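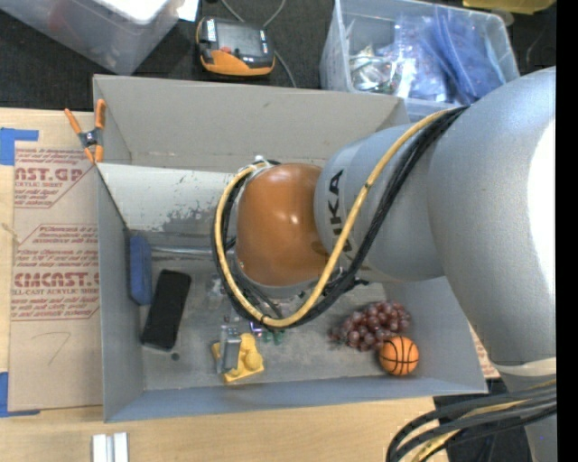
11/14/25, shop, evening

Cable dressing, round four. The loop at the wrist is still too generous. I gave it the extra in July after joint six ran out of slack at full twist and yanked a connector, and I overcorrected the way I always do. Now the yellow line and the black bundle hang in a big U beside the orange wrist, right over the bin, and on low picks at the left end they get to the toys before the fingers do. Huia calls it the trunk. I have asked her to stop.

Speed override at 30 percent all night. Michalis wanted more. Michalis may have more when he pays for the next connector.

Grapes: bad. The fingers close on the narrow end, everything rolls, and the arm lifts off with great confidence and no grapes. Tried coming in square to the bunch and got one lift, then couldn't repeat it. Basketball is fine unless it's up against the front wall, where there's no room for a finger behind it. Wrote a 300 ms dwell before close, which helped the ball and did nothing for the grapes.

Box walked toward the operator side again. One spring clamp on the back left corner is not a fixture, whatever I told Kyriaki. She wants proper stops screwed to the table. Kai says no holes in the table. They can discuss it without me.

Acrylic for the guard is still in its paper. Cut list is on my desk under the Grolter invoice.

Next:
- shorten loop by one tie, check full twist by hand at low speed FIRST
- second clamp, front right
- ask Paraskevi if the softer finger pads ever shipped
- cycle counter reads 2,462, grease was due at 2,000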